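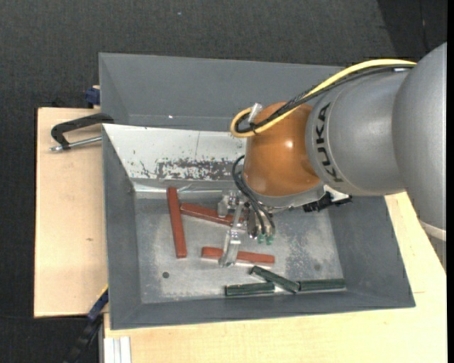

Sweet Onions Are In, and What a Crop!

Thursday, August 30, 2018

If you drove past the Meredholm fields back in June, you probably saw what we saw: row after row of skinny green tops lying over in the mud after that week of hard rain. I'll admit I had already started thinking about what we'd say to the growers if half the crop rotted. Well, the last of the onions came off the field on Saturday evening, and the final count from the packing shed is 1,303 bags. Last year, with far better weather, we had nearly 500 fewer!

Khanyisile Mnguni has grown onions on the east side of Meredholm for longer than most of us have been in the co-op, and she was calm about it the whole way through. Her fields sit on the sandy strip above the creek, where the water drains off in a day or so, and she had cut extra ditches over the winter (by hand in the narrow spots, where the tractor can't turn). Her bulbs came up firm, with tight necks and good dry skins. She did lose a corner down by the culvert, and she's planning to put that piece into rye this fall and leave it alone for a season.

"I'd rather have a wet June than a wet August," she told me when I stopped by the curing barn. "In June they're still growing and they can fix themselves. Once the tops are down, they're done fixing."

August gave us just what she wanted. We had long dry stretches, a breeze most afternoons, and only one night when everybody had to run out and throw tarps over the wagons. Most growers let their onions lie in the field for a week or more before hauling them in, and you can tell. The necks are papery and closed right up, so these should keep nicely for a sweet type. I still wouldn't push them past Thanksgiving. Eat the sweets first and save the yellow storage onions for winter.

About those storage onions: they're a couple of weeks behind. The Drakau growers planted late and their soil is heavier, so the rain held them back more than it did us. I walked two of the fields there last week and the bulbs looked smaller than usual but very even, with hardly any doubles or bolters. Smaller is fine by me! Most people cooking for two don't want an onion the size of a softball anyway. Expect the first Drakau bags toward the end of September, and red onions from Usunport shortly after that.

We did have some trouble with thrips in the hot spell, mainly on the south-facing rows. You may notice silvery streaks on any onions sold with the tops still on. It doesn't hurt the bulb at all, and the flavor is as good as ever. Pink root showed up in one field that has had onions three years out of the last four, so that one goes into sweet corn next year. A longer rotation is something several of us have been talking about, and I think this season settled it.

The trial rows were the most fun of the whole summer. We put in 64 short rows of a flat sweet onion called Yan, which one of our members had tried in her garden and wouldn't stop raving about. She was right! It's mild enough to eat raw on a tomato sandwich, and it stood up in the wet better than our regular variety. It does bruise if you look at it wrong, so handle with care when you're picking through the bin. We're saving a few bags of Yan for the fall supper, where they'll go into the onion pie, and the rest will be at the farm stand until they run out.

Of the members who ordered ahead, 178 have bags waiting for them. Pickup is at the packing shed on weekday afternoons and Saturday mornings. Bring a cart or a strong friend if you ordered more than two bags, and please bring back your empty mesh sacks from last year if they're still in one piece.

At home, hang your onions or spread them out somewhere cool and airy, away from the potatoes. Old pantyhose with a knot between each onion still works as well as anything they sell for the job. Any with a thick or soft neck should go straight into tonight's skillet.

Seed garlic orders open next week. The sign-up sheet will be on the shed door, next to the scale.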